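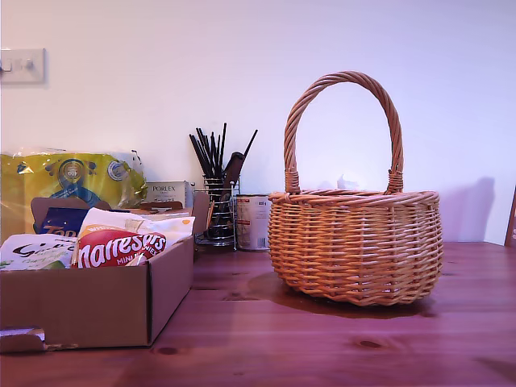
木桌上的高提梁编织篮，左侧为装有食品的敞口纸箱

提梁勾挂（又称"挂篮故障"，早期文献中也写作"提把钩连"）是桌面操作机器人在抓取带有高提梁的篮子、水壶、提桶一类器物时发生的一种故障。夹爪的指尖、外壳棱角或外露线缆伸入提梁与器身之间的空当，机器人控制系统却仍以为手中空无一物，继续按原定路线移动，于是器物便被拖行、提起或掀翻。这种故障在家务机器人的研究里相当常见，单独发生时往往只是弄洒一篮东西，可一旦桌上还放着筷子、刀具或罐头，麻烦就会大得多，因此后来被归入安全问题一并讨论。

名称

"勾挂"一词最初是调试人员之间的口头说法。普伦代尔（Plendale）家居操作项目在整理故障记录时，需要把"没抓住""抓住又掉了"和"没打算抓却带走了"这几种情形分开登记，便给最后一种起了这个名字。项目负责人卢奇安·伊列（Lucian Ilie）在内部手册里多写了一句，提醒大家登记时务必注明勾住的是手指、外壳还是线缆，因为三者的修法完全不同，混在一起写，过几个星期连登记的人自己也想不起来当时是怎么一回事。中文资料里另有"挂碰"的译法，含义稍宽，把没有拖动器物的轻微擦碰也算在内，查阅旧资料时应当留意。

成因

提梁对机器人来说是一种很不友好的形状。它又高又细，中间大片镂空，从上方看下去只是一道窄窄的弧线，从侧面看又成了一个大环。深度相机对细长物体的测量本来就容易缺失，编织篮的提梁多半由几股条子像绳子那样拧在一起，表面起伏不平，重建出来的点云常常断成几截。规划程序看到断开的地方，便当作可以自由通过的空间，夹爪也就大大方方地从那里穿了过去。

照明也会添乱。浅色墙面和木质桌面是家庭环境里再普通不过的搭配，篮子在桌上和墙上投下的影子有时会被分割程序算作篮身的一部分，使估计出来的轮廓偏向一侧。轮廓一偏，提梁的位置便跟着偏，原本应该落在提梁正上方的夹爪就落到了旁边。偏差即使只有2厘米，对于尖端较窄的夹爪来说也足够错过提梁、探入环内了。

还有一类成因与视觉毫无关系，出在线缆上。许多实验平台的线缆沿手臂外侧走线，为了给关节转动留出余地，会特意松松地垂下一圈。这一圈线缆不在碰撞模型里，手臂抬高时安然无事，手臂横移时却可能套在提梁上。由于线缆柔软，最初的受力非常小，力传感器几乎察觉不到，等到读数明显上升时，篮子通常已经歪了。

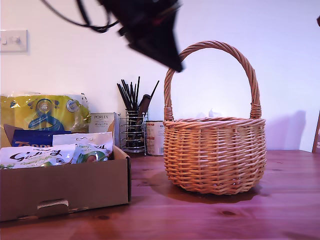 黑色夹爪自上方伸下，靠近篮子提梁左侧；画面上方可见线缆

典型过程

勾挂大多发生在夹爪下探或离开的时候，静止夹持阶段反而少见。下探时，夹爪从提梁一侧经过，若速度较快，相机图像会出现拖影，位置修正因而滞后；离开时，控制程序已经把任务标记为完成或放弃，监控门限随之放宽，手臂便以较高的速度撤回。后一种情形更让人头疼，因为在旁边看着的人往往也以为事情已经结束，手都从急停按钮上拿开了。

篮子被带动之后的表现，与篮内重量有关。空篮或只装了少许轻物的篮子会整个被提起来，晃上一阵再滑落；装得较满的篮子则倾向于绕底边翻转，把里面的东西倒在桌上。若篮子旁边立着餐具架，篮身横扫过去，架子和其中的餐具可能一同倒下，这也是该故障被当作安全问题看待的主要缘由。

斯托尔布里奇事件

最常被引用的一次勾挂发生在斯托尔布里奇（Stallbridge）的一处试验厨房，时间为1月26日，星期六。当时机器人使用的是约维克（Jovik）公司生产的二指夹爪，任务是把桌上的小包装食品放进一只提篮。完成一次放置后，手臂撤回，外露线缆套住提梁，篮子被拖向桌边，途中撞倒了餐具架。急停在5秒之后才被按下，其间手臂一直在重复撤回动作。现场没有人受伤，一把厨刀落在地上，篮子的提梁从绑扎处松脱。

事后调查由格奥尔基察·格雷库（Gheorghița Grecu）主持。她没有急着追究按钮按得快慢，先请人把全部日志从头到尾读了一遍，随后发现控制程序曾经察觉到阻力，只是把它当成了关节摩擦，自动加大了力矩，并且每加大一次便重试一次。换句话说，原本用来应付关节发涩的补偿功能，在这里恰好帮了倒忙。报告还指出，夹爪本身工作正常，碰撞模型里却从头到尾没有线缆这一项，这个疏漏在系统搭建之初就已存在，只因为之前桌上放的都是盒子和袋子，才一直没有显露出来。

报告于同年11月定稿。约维克公司随后在安装说明中增补了一节走线要求，建议用户采用贴臂走线，并在更换工具之后重新检查余量。

复现试验

为了弄清勾挂究竟有多频繁，奥尔泰亚努（Olteanu）实验室按照报告的描述重新布置了桌面，进行了2000次取放试验，其中记录到勾挂超过300次。研究人员把提梁转到与手臂撤回方向平行时，勾挂明显减少；转到垂直时则明显增多。他们还试过把提梁涂成哑光深色，下探阶段的情况有所改善，线缆引起的勾挂却没有什么变化，这与格雷库报告中的判断是一致的。

这组试验也受到过一些批评。有读者指出，试验自始至终只用了同一只篮子，编织密度、提梁高度都没有变过，结果能否推广到金属提桶或者茶壶上，还很难说。实验室在后续说明里接受了这一意见，并公布了篮子的尺寸，方便别处的同行用不同器物做对照。

预防与处理

目前通行的做法是把提梁当作一整块实心区域来规划，也就是在碰撞模型里把提梁与篮口之间的空当填满。这样做确实会牺牲一部分可用路线，遇到需要把东西放进篮子里的任务时，夹爪只能从提梁两侧的开口斜着进去，动作显得有些笨拙，好在相当可靠。需要直接握住提梁时，再临时把填充区域撤掉，并限制下探速度。

线缆方面，较稳妥的办法是改用贴臂走线或加装护套，同时在碰撞模型中给线缆预留一圈余量。撤回阶段的力矩门限应当与下探阶段相同，不宜在任务标记完成之后放宽。伊列的手册还建议，手臂撤回后先停一停，用相机核对器物是否仍在原处，再开始下一个动作；这一步多花不了多少时间，对初次在真实厨房里调试的团队尤其有帮助。

勾挂一旦发生，应先停机，切勿让手臂自行回到初始位置。确认驱动已经断开后，由一人扶稳器物，另一人缓慢松开夹爪或线缆。编织器物的提梁在绑扎处比较脆弱，硬拉容易散开，散开的条子末端也可能扎手，处理时宜戴手套。恢复运行以前，须检查线缆外皮和接头，因为轻微的拉伤当时看不出来，往往要到几天以后才以通信中断的形式出现。

参见

夹爪误触发
线缆管理
急停装置
透明物体抓取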